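Turnover Safety Walk-Through, Carinberg Cottage
Sun 28 January, between guests

Smoke alarms, both floors — OK. Pressed every button, scared the neighbor's dog. The hallway one chirped twice, so it got a new battery.

Carbon monoxide alarm — OK. Good until April of next year, and I've put that in my phone.

Fire extinguisher, kitchen — OK. Needle in the green. I moved it out from behind the trash can, where some guest keeps (kindly!) tidying it away.

Stair rail — FIX. Wobbles at the top bracket. I tightened it as far as it goes but the screw hole is chewed up and I want a longer screw in there before the next check-in.

Hot water — OK at the kitchen tap, a little too hot in the shower. Turned the heater down a notch, will test again Tuesday.

Outside steps — OK, but the grit bucket is nearly empty. The Paromau place went through more than six bags last winter and I'm not paying for a delivery again, so I'll pick some up myself.

Lockbox — code changed. Old one was 509, and half of Clivstead must know it by now.

Window locks — OK except the back bedroom, which needs a good shove. Oil it.

Bedroom furniture — OK. Gave the dresser and the wardrobe a tug, both still strapped to the wall. Drawers run fine and none of them drop out when you pull them all the way. I do want small bottles and polish up high when a family with toddlers is booked, so that goes on the list for good.

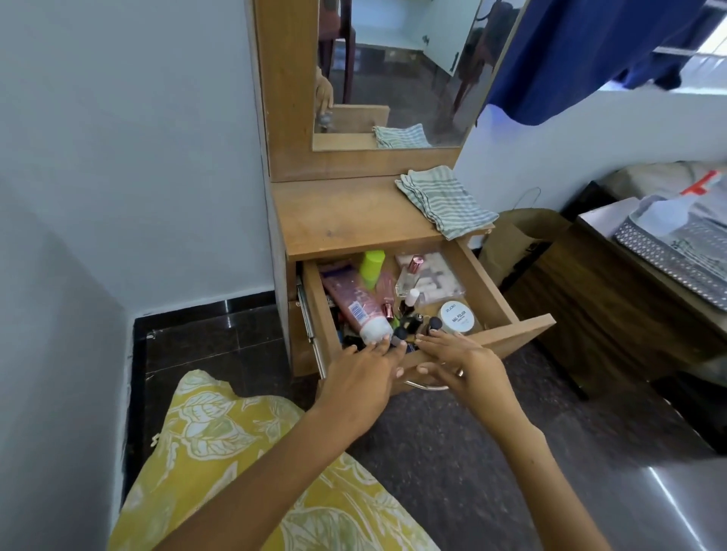
Dressing table drawer, open, with the nail polish jar and small bottles.

First aid kit — LOW. Out of the big bandages and down to eight wipes. Dela Peña has the same kit and it needs topping up too, so order two refills.

Still to do: rail, grit, window, refills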